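Jomum adds perforated storage baskets to its Wodholm home organising range

Household goods firm Jomum is adding a line of grey plastic baskets to its Wodholm range from April. The baskets are meant for kitchens, bathrooms, craft tables and anywhere else that small items tend to spread out.

The new line comes in 7 sizes. All of them have an open top and walls made up of a grid of small square holes, so air can move around the contents and it is easier to see what is inside without taking everything out. The floor of each basket is smooth and can be wiped with a damp cloth.

Jomum says the line was planned after a survey of 1,580 households in the Stasden area. People were asked which parts of the home they found hardest to keep tidy. More than 60 per cent named a kitchen cupboard or drawer. Deep shelves, the space under the sink and the table by the front door also came up often. Many of those who took part already owned storage boxes but said they were the wrong size for the shelf, or that the lids had been lost.

The Wodholm baskets have no lids. They can be used on an open shelf, pulled out like a drawer, or carried to the table for sorting and then put back. Smaller sizes can go inside a cupboard to hold packets, sponges or spice jars. Longer ones are better suited to cleaning bottles, cables and charging leads, or letters waiting to be dealt with. 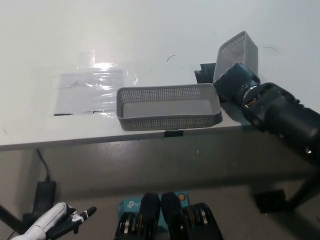

Sorting a shelf with two baskets

Jomum's home advice team suggests starting with one shelf and two baskets. Empty the shelf on to a clear table. Put the things used every week in the first basket and everything else in the second. The first basket goes back at the front of the shelf. The second can be moved higher up, or gone through again later in the month.

The team also advises measuring the shelf before buying, including the depth from front to back, and leaving a little space above the basket so that a hand can reach in. Full size details are printed on the label of each basket and listed on the Wodholm pages of the Jomum website.

Where to buy

The baskets will be sold singly and in mixed sets through Gebru homeware shops and from Jomum online. Baskets bought from Jomum online can be returned unused within 30 days. Shops will have all sizes on display, and staff can order any that are out of stock.

About Jomum

Jomum makes storage and organising products for the home. It is based in Stasden. The Wodholm range also includes drawer dividers, shelf risers and hooks.

Product sheets and trade price lists are available from the Jomum press office on request.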